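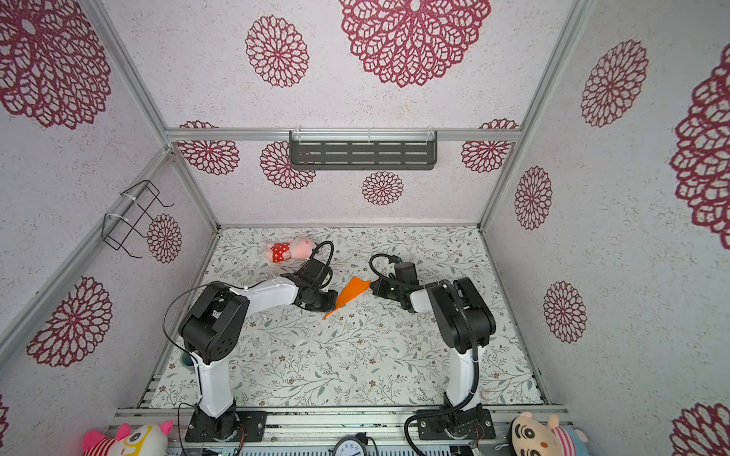

Section 9. Loading paper for service leaflets

The Ornidine prints the order of service on plain or colored sheets. Use white for regular Sundays and keep one color for funerals and feast days. An orange like the paper airplane's is easy for ushers to tell apart from the white.

1. Switch the printer off and open tray 2.
2. Load up to 73 sheets, long edge first.
3. Close the tray and select LEAFLET — the fold line is set for you.

Caution: Do not load card or hymnal covers in this tray.

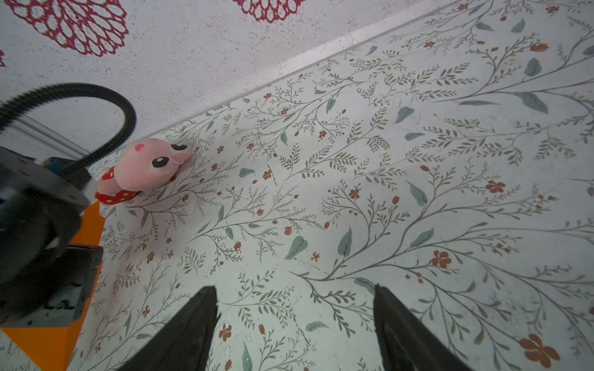 Fig. 9-2. Floral surface and patterned wall.

Note: Print one test leaflet before the full run.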